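Hoshino Wafer Carrier Tracking Terminal
Set-up Guide, Section 5: Connecting the terminal to your fab or assembly line

Revised October 14, 2019

Read this section before you take the lid off anything. It covers mounting, power, the network, and the first carrier scan. If you have already taken the lid off, read it anyway.

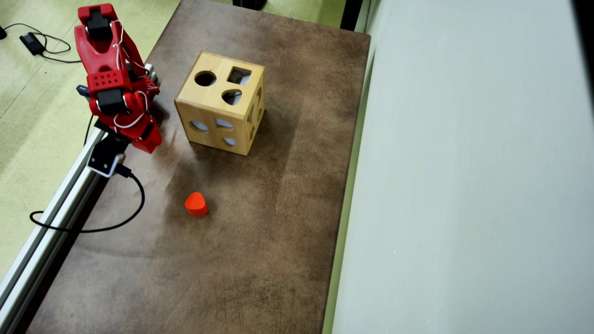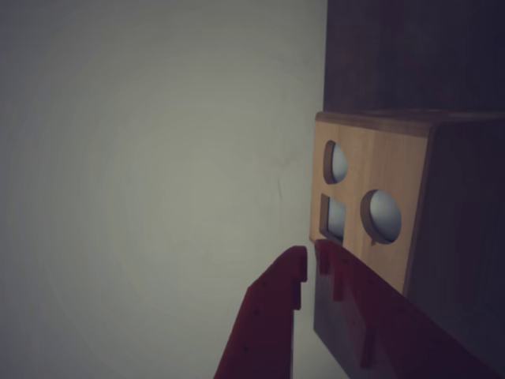
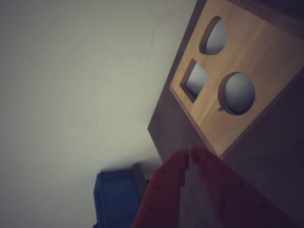 Fig. 5-1. Red robotic arm on its rail (first picture); wooden shape-sorting box (second and third pictures).

5.1 Before you start

You will need the terminal, the Flundik power module, the reader head, the shielded data cable, and the plastic bag of screws. The bag contains more screws than the job requires. Keep the extras. They are the right size for the reader cover, and the reader cover screws are very good at falling through raised floors.

You will also need the site code issued by Nultivham when your license was activated. It is printed on the delivery note, in the smallest type on the page, under the paragraph on export rules.

CAUTION: The reader head is sensitive to static. Wear a grounded wrist strap, and clip the other end to ground. A strap clipped to your own sleeve is jewelry.

5.2 Mounting the terminal

1. Choose a flat vertical surface within reach of the carrier load port. The data cable is 10 feet long and does not stretch, whatever the last shift told you.

2. Hold the mounting plate in place and mark the four holes. Check that the arrow points up.

3. Check the arrow again.

4. Fix the plate with the long screws. Tighten by hand. A power driver will strip the inserts, and a new plate ships from the Husora warehouse, where plates are not considered urgent.

5. Hang the terminal on the plate and press down until it clicks. If it clicks twice, lift it off and start over. The second click is the latch bending.

NOTE: Do not mount the terminal under a fan filter unit. The airflow will not hurt it, but the status beeper cannot be heard there, and the beeper is the only part of this product with anything useful to say during an alarm.

5.3 Power

1. Switch off the supply at the tool panel. Confirm it is off with a meter.

2. Connect the Flundik module to the terminal using the keyed plug. It fits one way. If you find a second way, stop pushing.

3. Connect the ground wire first, then the two supply wires.

4. Restore power. The front light turns amber, goes out, and turns amber again. The dark interval lasts 5 seconds and feels longer.

CAUTION: Do not run the terminal from the same branch as a vacuum pump. When the pump starts, the terminal restarts, and any carriers scanned in between will be reported as missing. They will be exactly where you left them, but the planning department will already have called.

5.4 Network settings

The terminal talks to the host over wired Ethernet only. There is no wireless option. We are asked for one every February, when the budgets open.

1. Press MENU and hold it until the settings page appears.

2. Select HOST and enter the address given to you by your network team. Use the down arrow to move between fields. The right arrow also moves between fields, but erases the one you were in.

3. Select SITE and enter the Nultivham site code. Letters must be capitals. The terminal accepts lower case without complaint and then refuses to connect.

4. Select SAVE. Wait for the word STORED. Leaving the page before it appears discards everything, including the language setting, which returns to the factory default.

If the host does not answer, the screen shows Error 281. This means the cable is unplugged, the address is wrong, the host is down, or the site code is in lower case. We had hoped to split this into separate errors in the current release. Try the causes in that order.

5.5 First scan

1. Place an empty carrier on the load port with its tag facing the reader head. Use an empty one. A full carrier is worth more than the terminal, the wall, and this manual put together.

2. Press SCAN. The light turns green and the carrier number appears on the screen.

3. Compare the number with the one on the carrier label. If they differ, trust neither and move the carrier to hold.

4. Repeat with a second empty carrier to confirm that the terminal is reading tags and has not simply grown attached to the first number.

NOTE: The internal memory keeps scan records for 72 hours if the host is unreachable. After that the oldest records are overwritten, starting with whichever lot your customer is going to ask about.

5.6 If the light stays amber

Check that the reader head cable is fully seated at both ends. Push until the collar turns freely, then turn the collar clockwise until it stops.

Check the distance between the reader head and the tag. It should be no more than the width of the gray spacer supplied in the box. If you threw out the spacer with the packing foam, look in the packing foam.

Switch the terminal off, wait, and switch it on again. We would prefer to recommend something more technical here.

If the light is still amber, note the serial number on the underside of the case before calling support. The terminal has to come off the wall for this. See 5.2, step 5, and listen for one click when you put it back.

Section 6 covers carrier groups and lot splitting.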